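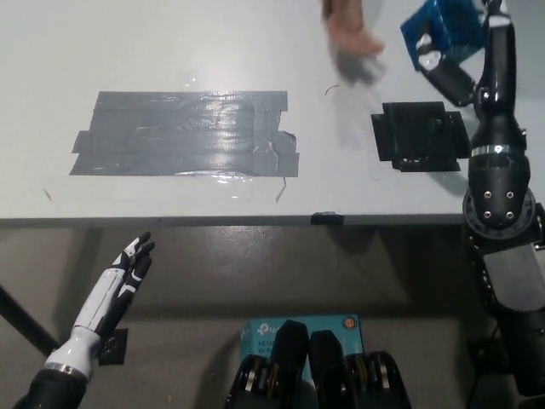 Handing Over a Cube: What Our Robot Could and Could Not Do
Final report, Plitbridge project group
Submitted 10/21/24
Written up by Chepkoech Athumani

What we said we would do

Our proposal from April promised "natural and reliable object handover between a person and a two-armed robot." I would like to withdraw both adjectives. What we ended up studying was much smaller: one person, one gray table, one blue cube, and the robot's right arm. The left arm carries a humanoid hand with five-figure ambitions and was supposed to join in. It mostly stayed open at the side of the table while the gripper on the right did the work.

The reason for the change was time. We spent most of the first half of the project on the network and on mounting things, and the proposal had no line for either one.

Setup

The robot faces the table and the person stands on the far side of it. The view we used for the learned controller is the one from the robot's head, looking down over its own arms. The router rides on the robot's body, still in its light blue TP-Link box, and moving it anywhere else meant redoing the cables.

We named our controller Kuvell. It is a fairly standard imitation setup: a person drives the arm through the task many times, the recordings are cleaned, and a model is trained to copy the motion from the camera view and joint readings. We did not invent any part of it and the report should not be read as if we did.

The patch of gray duct tape on the table stayed down for the whole project. The flat black bracket beside it comes from a mount we gave up on. Both became part of what the model saw during training, and I will come back to that.

Recordings

We recorded 1666 handovers. After cleaning, 997 were left. That is a lot to throw away, and I think readers should know how it happened. Some runs lost joint data when the connection dropped. Others were stopped by the operator. The largest group was removed by us because the handover "looked bad," and we had no written rule for what looked bad until late in the project. Two of us sorted the same batch separately and did not agree on enough of it for me to feel comfortable.

This matters for the results. If you remove the clumsy examples by taste, you end up with a data set that tells the model very little about what to do when a person's hand arrives late or at a strange angle.

Testing

For the test we ran 466 handovers with Kuvell in control. A run passed if the cube left the gripper into the person's hand without touching the table and without the person having to pull.

On paper the pass rate looked good, and the slide we showed at the midterm review said so in large type. I asked for the slide to be changed and it was not, so I am using this section to explain why I don't trust it.

First, the people in the tests were us. We knew where the arm would stop. After enough sessions you put your hand in the right place without thinking, and then it is hard to say who is doing the handing over.

Second, we only used the blue cube. It is light and a little textured, and it forgives a sloppy grip. A smooth cup might have given a very different table of numbers.

Third, there is the tape. When we covered the patch with gray paper for a short extra session, the arm started stopping short more often. We did not run enough of these to put a figure in the report. My guess is that the model had learned to use the patch as a landmark – a cheap trick that worked as long as no one cleaned the table.

Release timing

This was the one part I would defend. The early version opened its fingers on a timer. The later version waited for a change in load on the wrist, and everyone who tried both preferred the second. It still let go too soon when the person bumped the cube on the way in.

The left hand

We closed and opened it on command and got it to point up with the fingers spread. Plornudport, the two-handed part of the plan, never got past a simulation, and the simulation had perfect contact and no cable drag. I have left its plots out.

What the next group should do

Write the rule for discarding a run before recording the first one. Bring in people who have never seen the robot. Change the table surface between sessions, and move the bracket. Use at least 2 objects, one of them slippery. Keep every failed run in a separate folder with a note on what happened.

Our code and the cleaned recordings are on the Sakalauskas shared drive, in the handover folder. The discarded runs are there too, though the labels on them are poor.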